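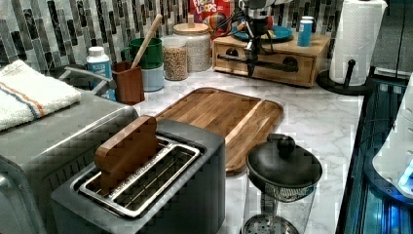 Fresno, 4 January 2020

Ticket: Toast task, bread not leaving the slot
Opened by: Gadisa Zeleke
Site: Vulledik kitchen bench
Software: Cellik planner, current build
Status: open, partly worked around

Problem

The breakfast routine stops at the toaster. The arm is supposed to take the wooden bread slice out of the left slot, carry it to the teal plate on top of the drawer unit, and let go. It gets over the toaster and closes on the slice, then the planner reports "object fixed" and backs away. The slice stays where it was. The same routine passed in November with the old toaster.

Everything else on the counter is as listed in the layout sheet. The toaster is unplugged for all of this and should stay that way.

What I expected

Slice on plate, arm back at home position, no operator input. The limit for the whole routine is 195 seconds.

Log

Entry 1. Ran the routine 100 times with no changes, to get a baseline. The slice reached the plate 31 times. Most of the failures are the "object fixed" stop. A few are drops on the way over, and those land on the cutting board or near it. I am treating the drops as a separate problem.

Entry 2. Checked the easy things. Finger pads clean, cables not pulling at the joints, camera calibration good. Recalibrated anyway. No change.

Entry 3. Watched the approach at low speed. The gripper comes down pointing straight at the counter, which is fine, but it closes with the slice slightly twisted against the side of the slot. When it lifts, the slice wedges. The force reading climbs to the cutoff and the planner decides it has hold of something bolted down. From its side that is a fair reading. A person would wiggle the bread without thinking about it.

Entry 4. Raised the force cutoff. Bad idea. The slice still wedged and the whole toaster came up off the counter with it, then dropped back. No damage that I can find. Put the cutoff back to the old value. Please do not try this again, it is the first thing everybody suggests.

Entry 5. Added a small side-to-side motion before the lift, two short moves and then up. Another 100 runs. The slice reached the plate 84 times. This is the workaround now checked in.

Entry 6. Looked at what is left. Nearly all the remaining failures start with a bad guess at the slice angle. The slice is wood and so is the cutting board right behind it, and from the overhead view the edge of one runs into the other. Moved the board to the far end for a short test and the angle guesses got better. I put it back afterward. People keep cutting boards next to toasters, and I don't want to pass the test by tidying the kitchen.

Comment from Lila

Is 84 good enough to show at the Farooqui visit? They asked for a plain answer on whether this can do breakfast in a real home.

Reply, Gadisa

It is good enough to show if we say what it is. It is a wooden slice that never crumbles, bends or gets hot, in a toaster that is off. Real toast is lighter and breaks, and I have not tried it with the new motion. I would also not let the arm work close to the French press yet — it is glass, it sits in front, and the clear part is hard for the camera to pick up.

If they want the plain answer, mine is no for breakfast and yes for parts of it. Putting the plate down is solid. The drawers on the wooden unit are close, and the finger holes help a lot because the fingers can hook in. Folding the striped towel is a long way off. So is pouring anything from the jars. I would sooner show the drawers and one toast run, with a person standing by the stop button.

Comment from Lila

Fine. Can we get the failure message changed? "Object fixed" makes it sound like somebody repaired it.

Reply, Gadisa

Agreed. Changed to "object will not move." It goes out with the next build.

To do

Train the angle estimate on wood-on-wood views. There are 3000 labeled views set aside for this, not yet checked.
Repeat the test with the slice in the right slot. All runs so far used the left one.
Try real bread, cold, untoasted, before any heat.
Open a separate ticket for the drops on the way to the plate.

Leaving this open until the right slot has been tested. Leave the side-to-side motion switched on in the meantime.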